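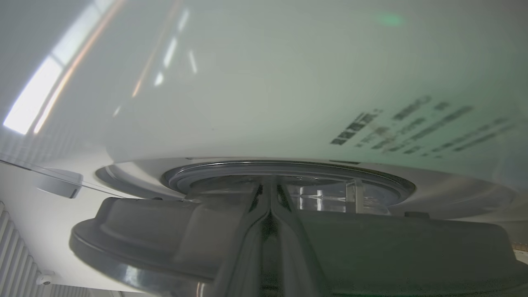 Ticket 1674
Product: Flustitz benchtop blender
Opened by: Nélida Sosa
Assigned to: Venkatesh Rao, Justis Home Support
Status: Resolved

Nélida Sosa, 7:40 am
Good morning, and I hope I've picked the right form, there were a few to choose from! My Flustitz has been a good friend to me for almost 3 years, soups mostly, and a fair few banana smoothies when the grandkids are over. Yesterday I rinsed everything, put it all back together, turned the dial and got nothing at all, only a small click. I've tried the power point by the kettle and the one near the toaster and it's the same on both. The kettle is happy on either one, so I don't think it's the electricity. I had a good look at the label on the housing too, but the print is tiny and I couldn't make head or tail of it, so please tell me if you need the model number and I'll find my magnifying glass.

Venkatesh Rao, 9:15 am
Hi Nélida, you've come to the right place, and thank you for trying both power points before writing in, that saves us a step. No need for the magnifying glass just yet. I have your purchase on file from the Henríquez store and it's the model I was hoping for.

A click with no motor on this one is usually the safety switch, which won't let it run unless the jug is sitting all the way down. Could you please:

Switch off at the wall and pull the plug out.
Lift the jug straight off.
Wipe around the seat with a barely damp cloth, then go over the grooves with a dry cotton bud.
Undo the collar under the jug and check the rubber seal is lying flat.
Put it all back, turn the jug until it clicks, and try the lowest speed with a cup of water in it.

Nélida Sosa, 11:50 am
Well, I did all that with a cup of tea beside me. There was old pumpkin in the grooves, which I'm a bit embarrassed about. The seal was folded over on one side, and when I took it out there was a little split in it. I pressed it flat and the motor ran! Then water started creeping out from underneath, so I turned it off and unplugged it again.

Venkatesh Rao, 12:20 pm
No embarrassment needed, pumpkin gets everywhere. Good thinking to unplug it. Please leave it off until the new seal is in, as we don't want water getting down into the motor. I've ordered you an Erkel seal, part 42, at no charge, and it'll come in a padded envelope. The flat side goes towards the blades.

Nélida Sosa, 4:05 pm, by reply email
The seal came today, thank you so much. I fitted it, ran it with water for a bit and the bench stayed dry, then made a leek and potato soup to be sure. All good. You can close this one.

Venkatesh Rao, 4:30 pm
Lovely news, Nélida. Closing now. If it plays up again, just reply to this email and the ticket will reopen.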